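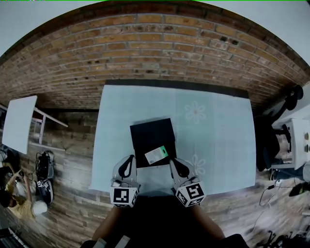
I was told at nine that I had no ear for music, a message to our office said last September, and I'm 63 now, so do you take people like that? We do! We take them by the dozen, and most of them have a perfectly good ear that's been sitting idle since primary school.

Home Lessons Instrument hire Repairs Tune nights About us Contact

3 min read

About the Pruderska School of Accordion

We teach accordion to grown-ups in Galtbridge. Piano accordion, button accordion and a bit of concertina on Thursdays, when our concertina teacher can get across the river. There are 99 of us enrolled this term, counting the teachers (who take lessons from each other, and practise about as reliably as everyone else).

The school started with a single class above a bike shop. It was meant to be a six-week course in polkas. At the end of the six weeks the class asked for six more, then for waltzes, then for a cupboard to keep the instruments in so they didn't have to go home on the bus. We now have three teaching rooms, a small workshop, and a kitchen where a lot of the real learning goes on.

How we teach

Lessons are 40 minutes long, one-on-one or in pairs. You'll play a tune in your first one. It'll be short and the left hand will do almost nothing, but it will be a tune, with a beginning and an end, and you'll be able to play it for whoever you live with that night.

We teach by ear first and bring in written music around the second term. Some people arrive reading beautifully, and they're often the ones who find this hardest, so we go gently. If you'd like the dots from day one, tell us and we'll print them out. The bellows come before the fingers in everything we do. A steady bellows hand makes even a three-note tune sound like music, and it's lovely to hear it click for someone — usually somewhere in the fourth or fifth week, and usually on a slow waltz.

We don't run exams. We did for one year, and attendance dropped in the month before them, so back to tune nights we went.

The instruments

You don't need to own an accordion to start. We have 17 for hire, from a light 48-bass that suits small shoulders to a full-sized 120-bass that weighs as much as a healthy toddler. Most of the hire fleet came through Erico, the dealer in the old tannery building, and they still do the tuning that's beyond us. Straps, stuck keys and leaky bellows we look after ourselves. Members can bring in an instrument from the attic for a free look-over on Saturday mornings. Please don't oil anything before you bring it. Please.

The tune book

We're very proud of the Abugri Book, named after the street where we had our first proper room. It began as a folder of photocopies and has grown to some 571 tunes: polkas, waltzes, schottisches, sea songs, a few hymns, French café pieces and a handful written by our own students. Each one has a plain melody version and a fuller one with left-hand chords marked. The colour coding on the tabs made sense once. We're fixing the index this winter, and corrections are welcome, especially from whoever pencilled "wrong!!" beside bar 12 of the harvest waltz without saying what was right.

Tune nights

First Friday of the month, seven o'clock, in the big room. Anyone can come, enrolled or not, and other instruments are welcome too. We've had fiddles, spoons and one very patient tuba. We play the first hour slowly so beginners can join in, stop for tea, and then pick up the pace. If you'd sooner sit and listen for your first few, grab a chair by the window.

Coming to see us

New lessons start at the beginning of each term, but we'll fit you in partway through if there's a spot. Your trial lesson is free, and we supply the instrument. Wear a shirt without big buttons, as they catch on the bellows. The back entrance has a ramp and there's bike parking beside it. Ring the bell twice if you can hear us playing.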